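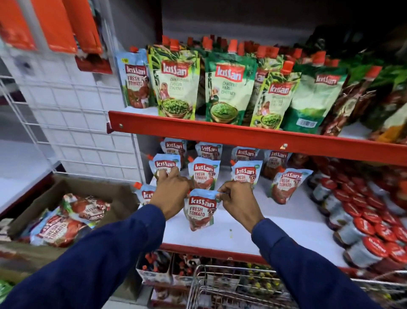 Good afternoon, and thank you for making room on the program. The subject of this talk is how a mid-sized grocery group should plan and pay for shelf-restocking equipment, and the question I would like to keep in front of us is a narrow one: what should be in the budget request before it is signed? Facing up a shelf is done by hand in most of our stores, and soft packaging is where the planning gets difficult. The ketchup pouches on the lower shelf have to be stood upright in rows, each with its small orange screw cap at one top corner, and both hands are in use. A carton or a can offers flat, firm sides. A pouch offers a corner that bends. Any quotation that treats the two as the same item should be sent back for revision.

*(Pause. Leave the opening slide up until the end of section 1.)*

## 1. Where the request came from

In April the Korkuvholm stores were asked to prepare a capital request covering automated restocking for the dry grocery aisles. The first draft ran to a single page. It named a price for the machine, a delivery charge and a line for training. It was returned, and properly so.

The difficulty was that the draft described a purchase, while the stores were being asked to take on a service. A restocking unit needs floor space, charging, cleaning, spare fingers, software renewals and a person on shift who can clear a fault. None of those lines appeared. When they were added, the request grew by roughly 40 percent, with no change in the equipment itself.

I would ask the audience to note that figure. It will differ in other groups, but the direction will be the same.

## 2. Describe the work before describing the machine

The second draft began with the shelf. Staff at each store recorded what was handled in an ordinary restocking shift, in what kind of package, and at what height. We used 17 package types, and the list was longer than the buying office expected.

For planning purposes, these were sorted by how they behave when held:

- Rigid and stable: cans, cartons, boxed goods.
- Rigid and breakable: glass jars and bottles.
- Soft but self-standing: pouches with a folded base.
- Soft and loose: bags, refill packs, hanging packets.

A condiment bay will often contain three of these groups within arm's reach. On the slide, pouches and glass jars share a shelf, and there are packages hanging from a wire grid on the left. A vendor demonstration that uses one group only has answered a small part of the question.

*(If asked: yes, produce was left out. It belongs in a separate request.)*

The source container matters as much as the shelf. Return to the slide for a moment and look at the open cardboard box on the left. The pouches in it lie in a loose pile, at angles. Picking from a pile of that kind is harder than placing on the shelf, and it was missing from every quotation we received. We now require vendors to state whether their cycle time begins at the open case or at a prepared tray. If it begins at a tray, the labor of filling the tray is entered as a cost against the machine.

## 3. What the quotations contained

Quotations were requested from two suppliers, Tratov and Riltivlow. I will speak about structure only, as the prices are still under discussion.

Tratov offered an outright sale with a support contract renewed each year. Riltivlow offered a lease with service included, and a charge for each additional package type beyond an agreed list. Both are reasonable ways to do business. They cannot be compared line by line, and our first attempt to do so produced a table that misled its readers.

The comparison that proved useful was total cost over the expected life of the unit, stated per store, with these items shown separately:

1. Equipment or lease charges.
2. Site work, including power, network and any change to shelf height or depth.
3. Setup for package types, both at the start and as the range changes.
4. Staff time for supervision and recovery.
5. Downtime, priced at the cost of restocking by hand.
6. Removal at the end of the term.

Item 3 deserves particular attention. Packaging is changed by manufacturers on their own schedule. A new cap or a thinner film can require fresh setup, and the contract should state who pays for it. In our case the Riltivlow draft placed that charge on the customer after the first 9 changes. The Tratov draft did not mention it at all, and we asked for the matter to be settled in writing.

## 4. The pilot at Gough

The Gough store was chosen for the pilot. It has an ordinary layout and an ordinary mix of goods, and its aisles are neither the widest nor the narrowest in the group. We advise against piloting in a new store with wide aisles and new fixtures. The results will be good and they will not carry over.

The pilot is budgeted for six months. It is limited to overnight restocking, with the aisle closed to customers. Three points in the plan may be of use to others:

**Measure the manual work first.** The store spent the opening weeks timing its own staff on the same bays that the equipment would later serve. Without that baseline, a vendor's cycle time has nothing to stand beside.

**Record partial success.** A pouch placed on the shelf but leaning, or facing backward, must be corrected by a person. Our recording sheet has separate columns for placed, placed and corrected, and not placed. The middle column is where most of the hidden labor will be found.

**Fix the stopping rule in advance.** The request states the conditions under which the pilot will end early and the equipment will be returned. The finance office asked for this clause, and the store managers supported it.

*(Check the time. If short, go directly to section 5.)*

A word on fixtures. Several of our bays have a raised metal edge along the front of each shelf. A person reaches over it without a thought. For a machine arm it reduces the usable opening, and one supplier proposed replacing the shelving. That cost was larger than the first year of the lease. We declined, and asked that the equipment be quoted against the shelves as they stand. I recommend that any group send dimensioned shelf drawings with its request for quotation.

## 5. Staffing

The budget request makes no claim of reduced headcount. It assumes that hours released from restocking will be used at the service counter and in receiving, where the stores are short. If the pilot supports a different assumption, a revised request will be prepared and presented to staff before it is presented to the board.

Training is budgeted for every member of the night team - the supervisor alone would not be sufficient. Absence and turnover are normal conditions in retail, and a unit that only one employee can restart is a poor investment at any price.

## 6. Recommendations to planning offices

- Begin the request with a record of packages and shelves, signed by the stores.
- Require cycle times from the open case to the faced shelf.
- Ask for a demonstration on soft packs and glass in the same bay, using stock supplied by the buyer.
- Hold a reserve for packaging changes in each year of the term.
- Budget the pilot as a separate item, with its own end date.

The recording sheet and the cost table are available on request from the planning office at Korkuvholm. Both may be copied and altered without permission.

*(Return to the opening slide for questions. Expected topics: insurance, daytime operation, resale value. On insurance, refer the questioner to the written paper.)*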